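Grosovent quiz bowl question set: read this first

Maintained by Treasa Nic Giolla. Source questions by Gaetano Testa and Apinya Wattanapong, edited by Usa Sangkhawat.

What is in it

900 tossup questions on geography, treaties, trade and current affairs, written for high school teams getting ready for regional rounds. Each row has the question, the accepted answer, up to three alternate answers, a topic, a difficulty from 1 to 5, and the initials of whoever wrote it. There is one file for the questions and one for the match logs. Both are comma separated, UTF-8, with a header row.

The old project page called this set "comprehensive." I took that word out. A third of the geography rows are about rivers and capitals, because those are easy to write late at night, and the trade rows lean hard on things that were in the news the April we started.

Where it came from

Gaetano and Apinya wrote most of the rows while coaching at the Sulilness after-school program. The rest came from students. Student rows have "st" in the writer column and got one round of editing. Coach rows were supposed to get two. I have seen the change history and I doubt it.

Match logs cover 26 practice matches. A log row says which question was read, how far the reader got before a buzz, and whether the answer was ruled right. Buzz position is counted in words. It was typed in by the scorekeeper during play, so treat it as a guess with a number on it.
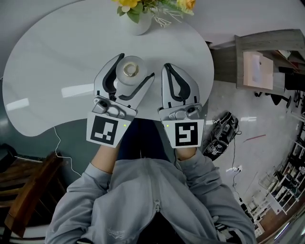 About the difficulty scores

Please don't build anything serious on these. They were set by the writers before anyone had played the questions. Later, Chalerm Onsri compared them with the match logs for the 200 questions that had been read at least twice. Levels 1 and 2 did about equally well. Level 5 was harder than level 4, as you would hope, but most of the level 5 rows came from one writer who likes obscure port cities. Is that difficulty, or is it taste? The logs can't tell you.

We talked about replacing the scores with the share of right answers. With two readings per question that share can only be 0, half or 1, so we left the column alone.

Known problems

88 rows are flagged "stale" because the answer is an office holder, a member count or a ranking. The flag was added by hand and I'm sure it misses some. Check anything that starts with "This current."

Alternate spellings are uneven. Place names from Southeast Asia were checked by Usa. Place names from everywhere else were checked by whoever was around.

Question text has straight quotes in some rows and curly ones in others. The Tian import script fixes this. It also drops accents from answers, so don't use its output as your master copy.

A few questions are near duplicates. Two of them even have different answers, and I have been told both are defensible. I'm not convinced.

Using it

Fine for practice, for classroom games, and for testing a buzzer app. Brasix loads the question file as is if you rename the "topic" column to "category."

Please don't use it to rank students or pick a team. It has been tried. The person who happened to know rivers came out on top.

Changes

Send corrections with the row number and a source we can open. "My teacher said so" goes to the bottom of the pile, including when the teacher is Gaetano.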